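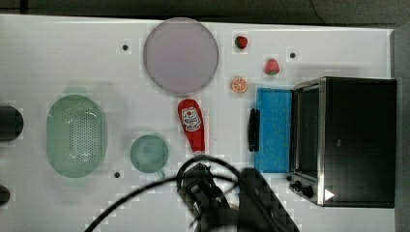

December, bench notes - paste for the Mạc ledger

Started the morning meaning to write up the spine linings and ended up back on paste, as usual. Quyên Tô had left me half a jar of her batch with a note on the lid saying "too stiff, sorry, used the big whisk," and she was right, it stood up in peaks like frosting. It did go through the sieve after a bit of coaxing, and once it was brushed out on a scrap of kozo it lay down beautifully, so I don't think she has anything to apologize for. I have saved the scrap inside the back cover of this book in case anybody wants to see how it dried.

The ledger itself is 900 pages and heavier than it looks. Sang Sầm collated it over two afternoons and found one leaf bound in upside down near the middle, with entries running straight across it, so whoever kept the accounts simply turned the whole book over and went on writing. We are leaving it as it is. The family has been told and they are delighted, I think more pleased about that leaf than about anything else in the volume.

For the record, the current recipe for the spine is one part wheat starch to five of water by volume, soaked overnight, cooked low in the double boiler and stirred the whole time. For the tissue mends I am still thinning the cooked paste by hand until it drops off the brush without a string. Hiếu Kiều would like me to write down a proper ratio for that. I have tried, and every batch wants a different splash, so for now it says "until it looks like cream" and he can frown at me in the margin (he has, see the previous page).

The Enton starch is nearly finished. There is a new 900 g bag on the shelf over the sink but it came from a different mill, so please label anything cooked from it. Raed Azar swears the new one takes longer to clear in the pan. I haven't cooked it yet.
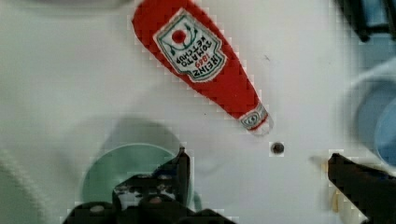

Getting the paste into the hollow along the joint was the real puzzle of the day. The brush is too fat to get in there and loads up the cloth on the way, and the bone spatula carries so little that you are back at the jar every few seconds. I tried a syringe first and it clogged straight off, even with strained paste, and I made rather a mess of my sleeve. What I would like is a bottle with the figure of a Heinz ketchup one, tapering steadily down to a slender tip, so that the paste is led toward the opening instead of sitting on a shoulder. Paste behaves a good deal like ketchup anyway - it sulks until you squeeze or shake it and then it moves all at once. A wide opening would flood the joint, so whatever we buy should have a tip we can trim a little at a time. Eleri Lloyd says the cake decorating shop in Plavbridge has plain squeeze bottles in several sizes and she will look in on her way home.

Boards went into the Tekton press at 11:40 with blotters and polyester web on both sides. I gave the wheel less of a turn than I normally would, the leather at the head being as powdery as it is, and I'll change the blotters after lunch and again before I leave. If you come in early tomorrow please don't open it just to have a peek. I know how tempting it is, I have done it myself and paid for it with a warped back board.

Spine folds mended so far: 23. The tissue I toned last week is a shade too warm for the earlier gatherings and just right for the later ones, where the paper has browned more, so I'm going to work from the back of the book for a while and tone another sheet for the front. A touch more raw umber, I think, and less of the yellow.

Still to do: rinse the hake brush properly (me), order web (Hiếu), find the good sieve, the one with the blue handle.

Plavbridge Book Workshop | Contact the bench | © Workshop members | Back to top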